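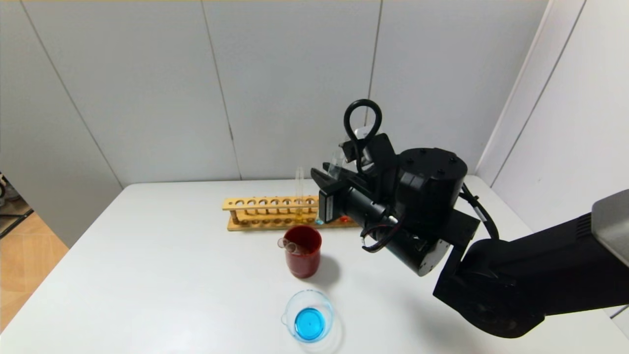 How long does it take to teach the Gorico arm its first rack move?
Most new users get there in one sitting, and the second move goes much faster!

Section 3: Teaching a Tube Pick

1. Clamp the rack position in the Gorico menu and press Save.
2. Set finger speed to Low. Glass deserves it.
3. Guide the arm by hand until the fingers sit on either side of the tube, then press Mark.

Caution: Keep your free hand away from the wrist joint while guiding.

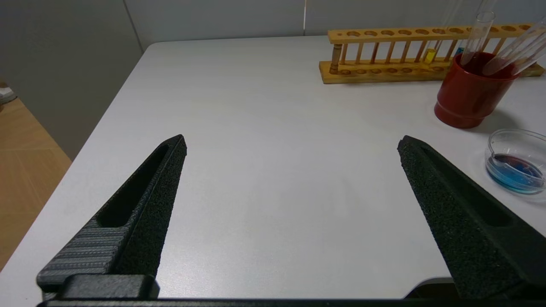 4. Open the fingers all the way and press Mark again. This sets your start pose, and the arm will come back to it before every pick (a lovely thing to watch once it's running).
5. Press Play.

Note: Memory holds 224 saved poses. Units updated after 1/17/23 can also copy poses between racks, so try that early!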